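Small parts storage, drawers or one big box?

vstefanou
I moved to Drisden in August and all my screws, beads and fuses are still in jam jars. I am thinking to buy a cabinet with small drawers. Is it worth the money, or one big box with a lid is enough?

Meirion_V
Big box. I had drawers for 7 years and I always opened the wrong one. Also, if you carry it tilted, everything mixes.

theano_s
I don't agree with Meirion. With a box you dig to the bottom each time. Please take one with clear drawers, so you see what is inside before you pull.

Meirion_V
Clear until the dust comes. And labels fall off.

theano_s
Then wipe them :) Mine is nine drawers with a handle on the lid, and I carry it between two rooms. The drawers on the sides look darker than the center ones, so I keep there the things I know by heart.

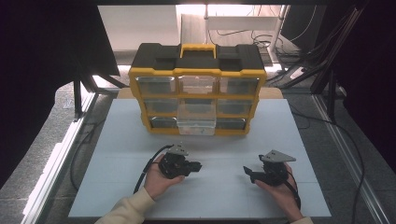
My yellow and black one, on the table.

vstefanou
Thank you, I like the handle. Do the drawers have dividers?

theano_s
Not mine. I put small paper cups inside for the beads.

Meirion_V
Paper cups in drawers. So, a box with more steps.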